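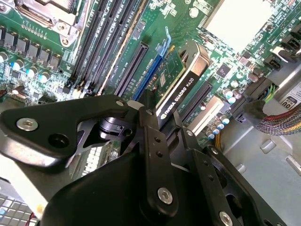 Press Notes – Vol. 9, No. 3

Araya Fuel Distribution Sets Out New Method for Weekly Diesel Prices

BUNDANETTI, 14 March 2026 – Araya Fuel Distribution will change the way it sets wholesale diesel prices for independent filling stations, the company said. Under the new method, the price a station pays will follow a 9-day average of import costs. The current method uses a 44-day average.

The change applies to all 200 stations that buy from Araya under a supply contract. Stations that buy on a load-by-load basis will keep paying the price posted at the Hikach terminal on the day of loading.

Station owners have asked for a shorter average since last August, when import costs fell and wholesale prices took weeks to follow. The same delay works the other way when crude oil climbs, and it leaves the distributor selling below cost.

"A long average hides the real price from everyone," said Ayantu Araya, managing director. "Our customers will see increases sooner than they used to. They will also see cuts sooner. We have told them both things."

The company will publish its average each week together with the import costs used to work it out. Freight from Hikach to the station will be listed on a separate line of the invoice – until now it has been part of the per-gallon price. Fuel taxes are set by the government and are not affected.

To limit sudden changes, the wholesale price will not move by more than 3 percent in a single week. Any amount above that limit will be carried over to the next week's price. The limit covers increases and decreases alike.

Tsegereda Beyene, head of pricing, said the company does not set the price at the pump. "Each owner decides that," Beyene said. "Some will pass a change on the same day and some will wait until the tank is refilled."

Contract customers will receive a revised price schedule with their next invoice. Those who do not want the new terms may end their contracts without a fee, provided they give written notice before the first delivery under the new schedule. Deposits will be returned once the final invoice is paid.

The method does not cover gasoline or heating oil. Araya is reviewing both with Skevon, its storage partner at Hikach, and has not set a date for a decision.

About Araya Fuel Distribution
Araya Fuel Distribution supplies diesel, gasoline and heating oil to independent stations, farms and trucking firms. Its head office is in Bundanetti.

Contact: Press Office, Araya Fuel Distribution, Bundanetti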